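Search this board

Bottle task: sorting bottles and cans into cups, two arms (student project, long)

gravelpit
We're doing the recycling sort for the fall showcase and I need people who have suffered through this already. The team is me, Man-lok Tai on the arms and Chin-lung Sin on everything the rest of us broke. Our club is Barnach, which sounds like a law firm and is run with less paperwork.

The task: two arms, two paper cups, a small bottle and some cans. Cans go in the yellow-green cup, bottle goes in the gray cup. A six-year-old does it in the time it takes us to log in. We have 900 demos on disk, of which Chin-lung has thrown out 468 for reasons ranging from "dropped it" to "you sneezed." The policy we trained on what was left is fine with cans. With the bottle it has opinions.

Mostly it comes in too low, stops with the fingers wide open over bare table, and thinks.
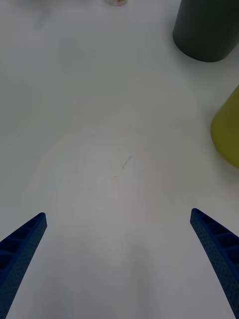 The thinking can go on for a full minute. Man-lok says the wrist view has too much white in it and the policy has nothing to hang on to. I say the policy is lazy and learned it from us. We have until the end of November and access to the room on Monday evenings, so please be brief and correct, in that order.

tincup_ed
Man-lok is right. White table, white light, and the only things with any color are off at the side. Put a mat down. Any mat. My team used a shower mat and took second.

gravelpit
The rules say bare table. I read them twice looking for the word "mat."

tincup_ed
Then read them a third time, ours said "flat surface" and a shower mat is flat if you stand on it first.

half_servo
Disagree with Ed, as is tradition. If it can find cans on that table it can find a bottle on that table. Clear plastic is your problem. What does the approach look like in the demos? Are you all grabbing it the same way?

gravelpit
Define same.

half_servo
Oh no.

gravelpit
Okay, I went and looked. Man-lok grabs low, around the label, bottle upright, barely lifts it, then goes to the cup. I grab by the cap because it's red and I can see it. Chin-lung has a third method that he describes as "from wherever I was."
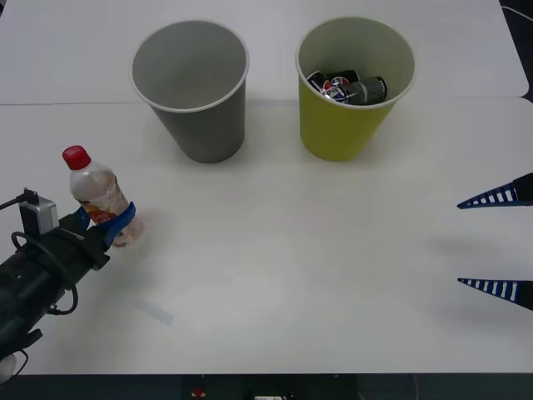

If I sort by driver, the Man-lok ones are the cleanest by a mile, and it pains me to type that where he can read it. The trouble is there are only 51 of his with the bottle in them. He got bored and went over to cans.

half_servo
There you go. Train on the 51 and see. You've been averaging three people, and the average of a low grab and a cap grab is hovering in the middle looking worried.

vukine_fan
51 isn't enough for anything. We ran the Vukine starter kit last year and got nothing useful until we had several times that. Also what are you using for the gray cup? Ours fell over whenever the bottle touched the rim. We ended up with a fistful of coins in the bottom, which the judges did find.

gravelpit
Plain paper cup. It does fall over. We call that a partial success on the form, and the advisor crosses it out.

mtai
Hi, this is Man-lok. I did not get bored. I was told to do cans.

gravelpit
By whom

mtai
By you. It's in the log.

tincup_ed
Best thread on this board in months.

mtai
For anyone who wants the useful part: it isn't only the grab. When the fingers come in off line they nudge the bottle before they close, and then it's leaning and every demo after that point is a rescue. I'd like to keep a few rescues in, because the policy is going to bump it too. Chin-lung wants them all out.

c_sin
I want them out because half of them are eleven seconds of you saying "come on." The arm can't hear you. Clean data first, rescues later if we have room.

half_servo
I'm with Man-lok. If it never sees a leaning bottle in training it'll have no clue what to do with one at the showcase.

vukine_fan
And I'm with Chin-lung. You can't teach recovery to something that can't do the easy version yet.

gravelpit
Split the difference then. Everybody grabs at the label, and one run out of every 5 starts with the bottle tipped on purpose. Plan for Monday, so I can be held to it:

1. Cans go in the yellow-green cup before we start and stay there. We're only recording the bottle.

2. Both arms back to their own sides with the fingers open before every take, including the arm that isn't doing anything. It sulks otherwise. 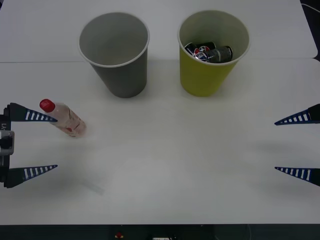

3. Label grab, no cap grabs. I will be watched.

4. Whoever drives writes their name in the log, spelled correctly. "Duta" is the name of the laptop and does not count as a driver.

5. Train overnight and somebody other than me looks at it first.

c_sin
On 5, I'll do it. Leave Duta plugged in this time.

tincup_ed
Still think you should try the mat.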